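Wotero Puts Home Chore Robots to the Test, Advises Buyers to Wait

Study of 1,313 attempts finds two-fingered machines still far from ready for laundry, dishes and shelf stocking 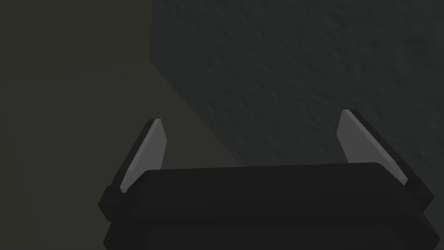 Jolien Mertens would like to know why anyone is selling these things at all, if a teenager with a bad attitude can still clear a table faster. She put that question to Wotero on Thursday, and the testing group's answer is that it has no good reply.

Wotero, which rates household and shop equipment for small buyers, today released its first report on chore robots. The group ran 1,313 attempts at everyday jobs, first in computer simulation and then on real counters and shelves. It looked at 17 chores, from folding a dish towel to restocking a row of soup cans.

In simulation, the best control program, Giko, finished 99 out of 100 attempts at picking up a plain block. Wotero urges readers not to make much of that. A block does not sag, leak or have a handle on the wrong side. When the same program was given a damp towel on a real counter, it was stopped by hand in most of its tries, usually after it had grabbed two layers and could not let go of one.

Open, pale-padded fingers like those in the simulated view make a good first impression, the report says, and closing them on something useful is where the trouble starts.

"We were told the hard part was over," said Ivana Valdebenito, who led the testing. "Then we asked for a mug to go from the sink to the rack, and we waited. I would not pay for that, and I would not put it in a store during business hours."

Brukard, which makes the Jara arm used in the counter tests, was shown the results before release. The company said a software update planned for December should improve handling of soft items. Wotero has not tested the update and gives no credit for it in its ratings.

Shop-floor work came out a little better. Cans and boxes of one size, on a shelf at one height, were placed correctly more often than not. Mixed sizes brought the numbers down quickly, and a person had to stand by through every run to pick up what fell. The report counts that person's time as part of the cost, a step it says sales brochures tend to skip.

Wotero rates none of the chores "ready for home use." Two, both involving boxed goods, are rated "worth watching."

The full report, with results for each chore, is free on request from the Wotero press desk. Testing of floor-level pickup begins next.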